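Nidaveo sim bench: the grip-release fault FAQ

What went wrong?
In 16 of 219 simulated runs, the right hand got a release command and stayed shut! The arm then moved off with the fingers still closed.

Is it fixed?
Not yet, but we're close. Solside logs show the command arriving while the grasp check is still running, and it gets dropped.

Can I keep running jobs?
In simulation, yes, please do! Keep real hands off until the patch lands.

Which pose should I test?
Right hand closed on the yellow object in the blue tray, left hand open over the table.

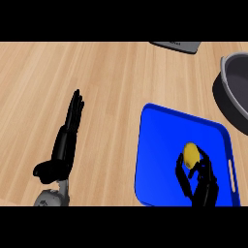 Where do I send logs?
To the Tretetti inbox, with the run number.

Comments (2)
gripnerd: Got it on run 40, so happy it's not just me!
tray_two: Does this affect the left hand too?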